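# Unit 4: Buying and replacing office equipment

Notes for the Wednesday group. Bring your own copy, as we will write on it.

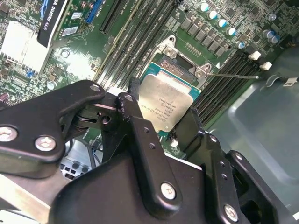

*Fig. 4.1. Desktop workstation with the case open and the green motherboard in view.*

## 4.1 What a replacement policy is for

Every organisation that owns equipment has to decide when to stop using it. Small firms often decide item by item, when something breaks. Larger ones write a policy, which sets a planned life for each class of item and names the person who can agree an exception.

The planned life used in the accounts and the length of time a thing stays in use are separate figures. A desk may be written down to nothing and still have a person sitting at it ten years later. Students mix these up every year in the exam, so please learn the two terms:

- **Accounting life**: the period over which the cost is spread.
- **Service life**: the period during which the item is in use.

## 4.2 Cost of ownership

The purchase price is only the first cost. Add delivery, setting up, training, power, repairs, insurance and disposal. Take off whatever the item fetches when it is sold.

Worked case. The Clundton office of Güler, a freight agent, has 16 desktop computers. Each one has a yearly upkeep cost of £60 in its first three years. In the fourth year this rises by £40 to £100.

| Year | Upkeep per machine | Upkeep, all machines |
|---|---|---|
| 1 | £60 | £960 |
| 2 | £60 | £960 |
| 3 | £60 | £960 |
| 4 | £100 | £1,600 |

Total upkeep over four years is £4,480. The manager, Taner Karakaya, wants to know whether to replace at the end of year three. The table cannot answer him on its own. He also needs the price of new machines, the resale value at each date and the hours of work lost to faults. We will put figures to these in class.

## 4.3 Repair, upgrade or replace

Ask the supplier for all three prices on the same day. A repair quote from March and a replacement quote from June are hard to compare.

Points that are often left out:

1. Whether the spare part is still made.
2. Whether the old item has to match others in the office.
3. Who does the work, and what they would otherwise be doing.
4. What is left of the warranty, and whether opening the case affects it.

An upgrade extends service life. It may or may not change the accounting life, depending on its size and on the firm's own rules. See the Natis case in the reader for one where it did.

## 4.4 Keeping the register

An asset register needs a number for each item, a description, a location, the date bought, the cost and the date disposed of. The Kullport branch in your case pack left out the last column. Its register lists a printer, asset number 1812, that had been sold two years before, and the branch was still paying to insure it.

## Before next time

Read sections 4.1 to 4.3 again and do the Güler table for a fifth year, with upkeep up by a further £40 per machine. Write one paragraph on whether Taner Karakaya should wait. Hand it in on paper at the start of the class.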